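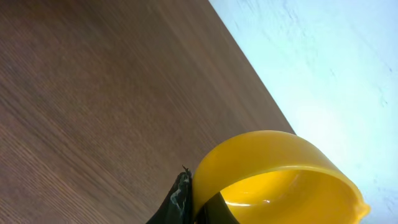

What is a postmark?

A postmark is a mark that the post office puts on a letter. It is stamped on in ink, partly over the postage stamp. It does two jobs. It shows where and when the letter was posted, and it stops anyone using the same stamp again.

What does it say?

Many postmarks are round. The name of the town goes around the edge and the date goes across the middle. Some have the time as well. A letter posted in the small town of Garkavska in October would have the word GARKAVSKA in a ring, with the day, the month and the year inside it.

What are the wavy lines?

Machines often print wavy or straight lines next to the round part. The lines go over the stamp – this is called cancelling it. Sometimes there is a short message in place of the lines, such as a reminder to post early for the holidays.

Who made the marks before machines?

Post office workers did it by hand. They pressed a metal or rubber stamper onto an ink pad and then onto the letter. A quick worker at the Clolum sorting office could mark 40 letters in a minute. The first machine there could do 212.

Why do people collect them?

Some people like to find a postmark from every town in one area. The Romon Postal Museum has 2,000 old envelopes, and 1,089 of them come from towns with no post office today.

How can I start?

Ask your family to save their envelopes. Do not peel off the stamp, or you will lose part of the mark. Keep the whole envelope flat in a folder, away from sunlight. Write the name of the town on a slip of paper and put it in with the envelope – some postmarks are hard to read.

Last updated: March 2025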